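Pondex — Manual de instalación y uso
Sección 5. Puesta en marcha y mantenimiento del filtro de agua bajo encimera

Lea la sección completa antes de cerrar la llave de paso. El montaje requiere una llave inglesa, un destornillador de estrella, un cubo y un paño.

5.1 Antes de empezar

El filtro Pondex se conecta solo a la toma de agua fría. La salida va a un grifo propio, separado del grifo principal del fregadero. Compruebe que dentro de la caja están el cabezal, el cartucho Reneo, los dos racores de conexión, el tubo flexible y el soporte de pared con sus tornillos.

Precaución: no conecte el filtro a una toma de agua caliente. El cartucho se deforma y la garantía deja de cubrirlo.

5.2 Fijación del soporte

1. Vacíe el armario del fregadero y seque el fondo.
2. Apoye el soporte en la pared lateral y marque los taladros con un lápiz. Deje 5 cm libres entre la base del cartucho y el suelo del armario.
3. Atornille el soporte. En paneles delgados, utilice los tornillos cortos.
4. Encaje el cabezal hasta oír un clic.
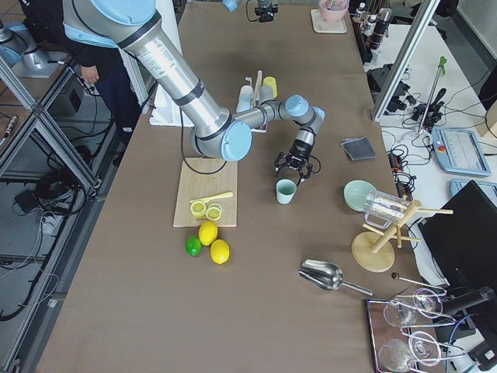
Si el armario tiene un cajón interior, ábralo y ciérrelo varias veces antes de seguir. El cajón no debe rozar el cabezal ni el tubo. En armarios estrechos puede girar el cabezal y sacar el tubo por la parte trasera.

5.3 Conexión a la red

1. Cierre la llave de paso y abra el grifo de agua fría hasta que deje de salir agua.
2. Coloque el cubo debajo de la toma. Siempre queda algo de agua en el latiguillo.
3. Desenrosque el latiguillo e intercale el racor en T.
4. Corte el tubo a escuadra. Un corte inclinado es la causa más frecuente de goteo.
5. Introduzca el tubo en el racor hasta el tope y tire de él con suavidad para comprobar que queda sujeto.
6. Conecte el otro extremo a la entrada del cabezal, señalada con una flecha azul.

Nota: los racores se aprietan a mano y después un cuarto de vuelta con la llave. No use cinta de teflón en las conexiones rápidas.

5.4 Primer llenado

1. Retire el precinto del cartucho y enrósquelo en el cabezal.
2. Abra la llave de paso despacio, a la mitad.
3. Abra el grifo de agua filtrada. Durante los primeros minutos el agua sale a golpes y con un tono grisáceo — es polvo de carbón y no es perjudicial.
4. Deje correr 13 litros y deséchelos, o empléelos para regar.
5. Cierre el grifo, abra del todo la llave de paso y pase un papel seco por cada unión.

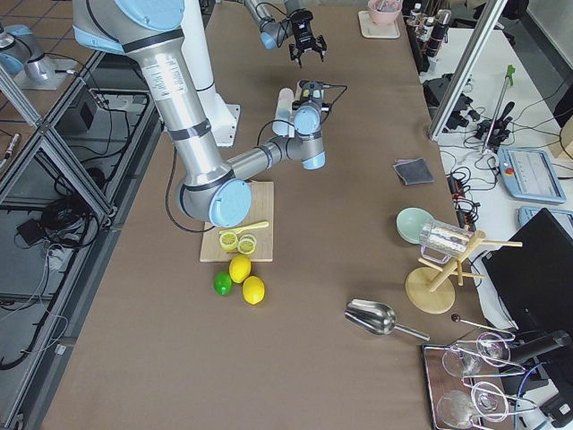
Figura 5-2. Recipiente blanco translúcido sobre la mesa de trabajo.

Si el papel sale húmedo, cierre el paso, saque el tubo y repita el corte. Revise las uniones de nuevo al día siguiente.

5.5 Sabor, olor y turbidez

El agua recién filtrada puede verse blanquecina. Llene un vaso y espere. Si se aclara desde el fondo hacia arriba, se trata de aire y desaparecerá con el uso. Si no se aclara, repita el primer llenado.

Tras una ausencia larga, deje correr el agua 2 minutos antes de beber. Las jarras y los vasos deben lavarse con poco detergente y aclararse bien, pues los restos de jabón alteran el sabor más que el propio cartucho.

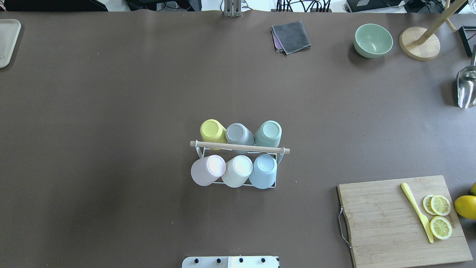 Joelle Smadi comenta que en su casa el sabor a carbón duró hasta la noche, y que se quitó al dejar correr otro par de jarras. Pregunta también si puede poner el cartucho tumbado.

Respuesta del servicio técnico: el cartucho debe quedar siempre en vertical, con el cabezal arriba. Tumbado retiene aire y pierde caudal.

5.6 Cambio del cartucho

1. Cierre la llave de paso y abra el grifo de agua filtrada para quitar la presión.
2. Gire el cartucho hacia la izquierda y bájelo recto.
3. Limpie la junta del cabezal con un paño húmedo. Si está agrietada, sustitúyala.
4. Monte el cartucho nuevo y repita el apartado 5.4.
5. Anote la fecha en la etiqueta del cabezal.

Precaución: no lave ni reutilice los cartuchos gastados.

Los recambios se piden a Clarnuten con la referencia impresa en la tapa de la caja.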